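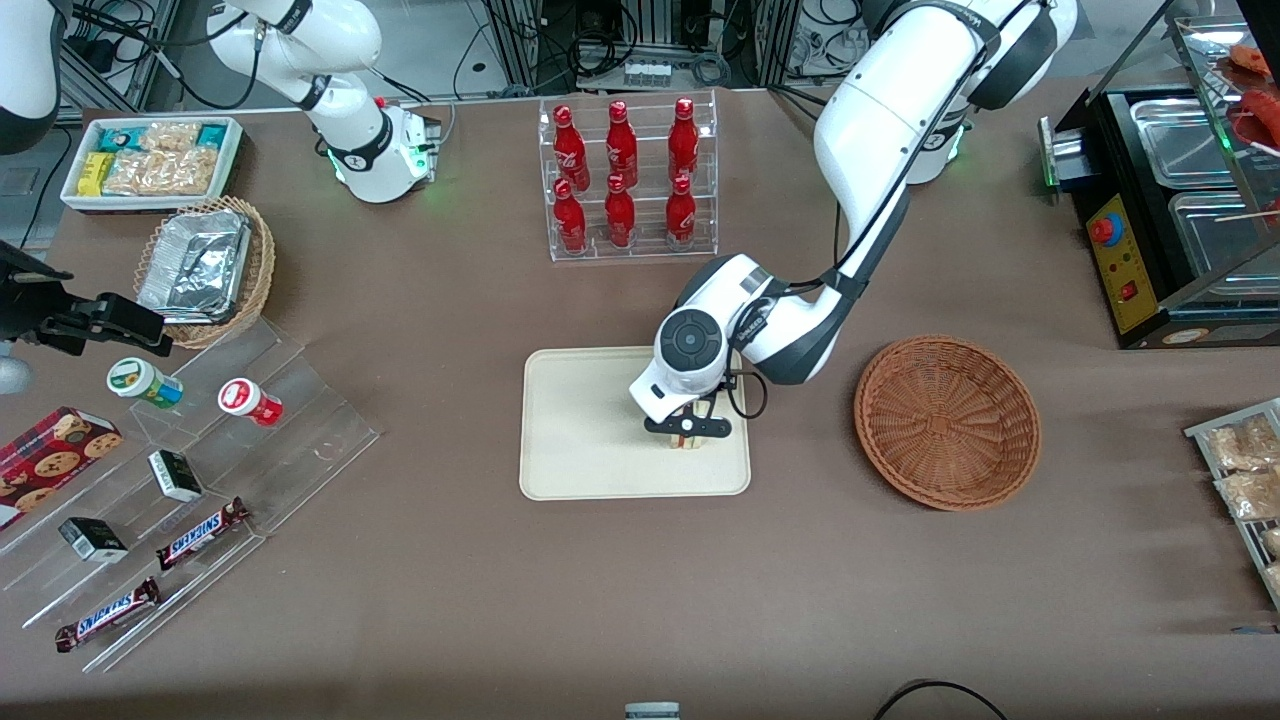
Figure 2.1 A round basket woven from reddish-brown strands, to the right of a flat tray.

Chapter 2
Weaving Before the Loom

Long before people made cloth on a loom, they crossed stems and roots by hand. In the river villages of Muron, pieces of matting were found in a layer of clay that is roughly 4,000 years old. The plants had decayed, but the clay kept their print, and from this print we can read how the weaver worked.

A round basket usually begins at the center of its base. The weaver lays stiff rods across each other, opens them like the spokes of a wheel, and passes a softer strand over and under them. These rods are called stakes, and the softer strand is called the weaver, same as the person — the reader should take care with this word.

In this chapter we study 2 methods, twining and coiling. We compare the market baskets of Jikwood with the fish traps of Rodcombe, where the willow is cut in April and soaked for 10 days. Section 2.4 explains how to make a small base with 15 stakes.

Related chapters
Chapter 1: Fibers and Where They Grow
Chapter 3: The Rattanakul Mats
Chapter 5: Dyes from Bark
Glossary of Weaving Terms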